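Sleeping Better on Less: A Second-Year Project on Student Bedrooms and Rest

Introduction

I should begin by saying that this project did not start out being about sleep at all. The original plan, which I was rather fond of, was to look at how students in shared houses divide up their evenings, and who ends up doing the washing up. After a few weeks of asking people to fill in an evening diary, I noticed that nearly everyone wrote more about going to bed, or failing to go to bed, than about anything in the kitchen. So with my supervisor's blessing I changed course in October, and I am very glad I did.

The question I settled on was a simple one. Do students who keep a regular bedtime feel more rested than those who don't, even when they get the same number of hours? I was also curious about the room itself: how dark it is, how noisy, and whether the bed gets used as a desk, a sofa and a dining table for the rest of the day. (Mine does, I confess, and I have tried to be fair about this.)
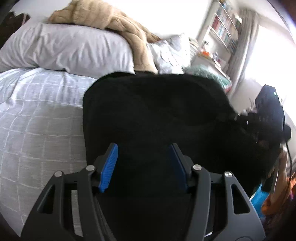
Page last changed: March, second draft with corrections to the diary section

How the diaries worked

I used a diary form made with Weritell, a free survey tool our department already had a login for. Each person who took part was asked to fill it in twice a day, once within an hour of waking and once before turning the light off. The morning part asked what time they thought they fell asleep, how often they remembered waking, and how rested they felt on a scale from one to ten. The evening part asked about coffee, naps, screens and anything out of the ordinary, and there was a box at the end where people could write whatever they liked. That box turned out to be the most enjoyable part of the whole thing to read, although it made the analysis a good deal slower.

By the time I closed the form I had 1129 separate entries. I had hoped for more from the weekends, when people tended to forget, and I say a little more about that further on. Everyone lived either in the Zirkport halls or in one of the rented houses along the Mocanu Road, so I could also compare hall rooms with house rooms, at least in a small way.

I left out entries with no bedtime given, and I joined up the evening and morning parts by hand in a spreadsheet. If you are thinking of doing something similar, do please give every person a code at the very start! I didn't, and I lost two whole afternoons to matching up handwriting on the paper forms with the entries people had made on their phones.

What I found

The clearest result was about regular bedtimes. I called a bedtime regular if it stayed within 70 minutes from one night to the next over a full week, which is generous, but a stricter rule would have left me with hardly anybody in the group. People with regular bedtimes rated themselves as more rested, and this held when I compared them with people who slept just as long at changing hours. The gap was widest in the weeks before coursework deadlines, when the changeable sleepers reported their lowest scores.

Noise mattered more in the halls than in the houses, mostly because of doors. Several people wrote about fire doors closing in the corridor, and one described lying awake waiting for the next one, which I found I could picture very well. In the houses the complaints were about heating pipes and about housemates cooking late – a little of my first project creeping back in, you might say.
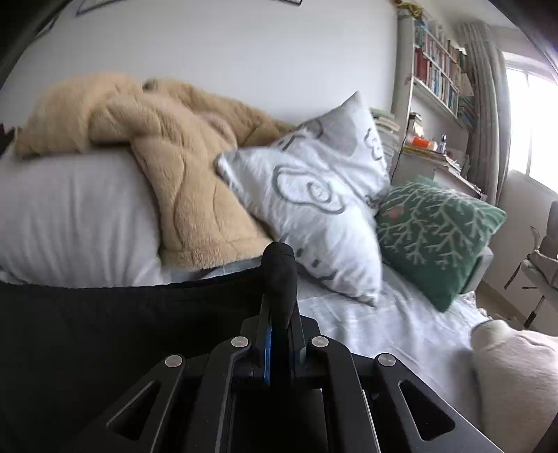

Light was harder to judge. I had asked people to say whether their room was dark, fairly dark or not dark, and I now think that was a poor question. Somebody used to a street lamp outside the window may well call the room dark when a visitor would not. If I were starting again I would borrow a light meter and go round myself, provided people were willing to let me in.

As for working in bed, the pattern was there but weaker than I had expected. Those who said they studied in bed on most days took longer to fall asleep by their own reckoning, yet they woke no more often in the night. They also tended to have the smallest desks, so it may be that the desk deserves some of the blame.

Problems with the project

Everything here depends on what people told me, and none of us is a very good judge of the moment we drop off. The weekend gaps are a worry too, since a missed entry probably means a late night. I would also have liked to include students living with their families in Cumau, who travel in each day and must get up a great deal earlier than the rest of us.

Even so, I think the result on regular bedtimes is strong enough to be worth another look, perhaps over a full year and with a proper reminder sent out on Saturday and Sunday mornings.

Contact: Student Projects Office, Zirkport | Copyright remains with the student author | Back to top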